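Notes for the library talk, evening version

Start at 7, lights half down, wait for the chairs to stop scraping.

Hello, and thank you for coming out. I'm Senga Carnegie and I've spent more of my life than I'd like to admit reading other people's post. Very old post, I should say! Tonight is about one bundle of it, the letters sent from the court at Bemidberg in the last two years before the duchy folded, and the woman who wrote most of them, the Dowager Duchess Melora.

(Pause. Hold up the book. Don't drop it like last time.)

If you've heard of Melora at all, you've probably heard the rude version. She's the old lady who wouldn't leave the palace. Her grandson wanted to sell up and go, his ministers wanted him gone even faster, and there she was in the east wing, refusing to pack. That's the story in the one history of the duchy I could find when I started, and she gets a paragraph and a half of it.

Then I saw the letters. There are 138 of them, and 116 are in her own hand, which is a terrible hand, all loops and temper. I had help. Kenneth Dagdag read the first batch with me and he has a gift for bad handwriting (say thank you to Kenneth, he's in the second row and will hate it).

What she writes about, mostly, is money. Who hasn't been paid. The cooks, the grooms, the man who wound the clocks. She had a list of 200 people on pensions and she went through it name by name, asking what would happen to each of them if the household was broken up. I read that list on a train and missed my stop.

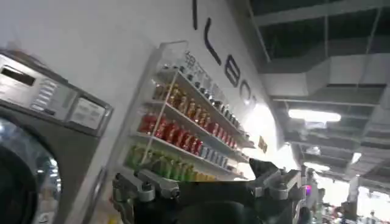
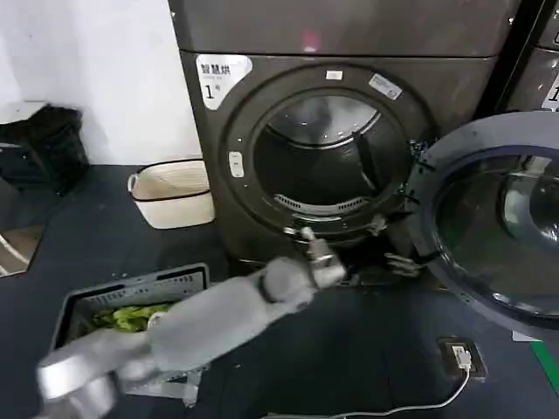
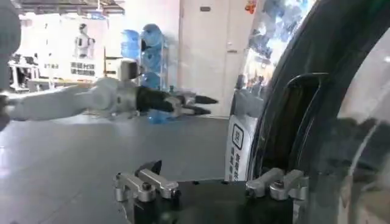

So why didn't she just go when her grandson asked her to?
Her own allowance was tied to the palace, and she was paying the pensions out of it. The day she moved out, the allowance stopped, and so did the money for everyone on the list.

Let that one land, then go on to the Layug business.

Layug was her steward, and for a while I thought he was the villain. He copied her letters and sent the copies to the ministers at Prolemlow, so they knew every move she made. I was furious with him for a whole chapter! Then I went back and compared his copies with the originals, and he'd been leaving bits out. The bits that would have hurt her, mainly: the loan from her sister, the silver she'd sold. I still can't tell you whose side he was on. I've changed my mind three times and the book has the third version in it.

Read from chapter six here, the supper with the grandson. Start at "He had brought his own wine" and stop at the door closing. Don't do the voices.

After the reading: the grandson isn't a monster. He was twenty-four, he was in debt, and he'd never wanted the job. His letters to her are short and quite sweet. In one from February he asks if she's warm enough.

If there's time, the bit about the missing seal. If not, skip straight to the journey to the coast and the trunk of account books she wouldn't let anyone else carry.

Questions next. Someone always asks about the jewels, so have page 90 marked. Repeat each question for the people at the back. Books are on the table by the door, and I'll sign until they want the room.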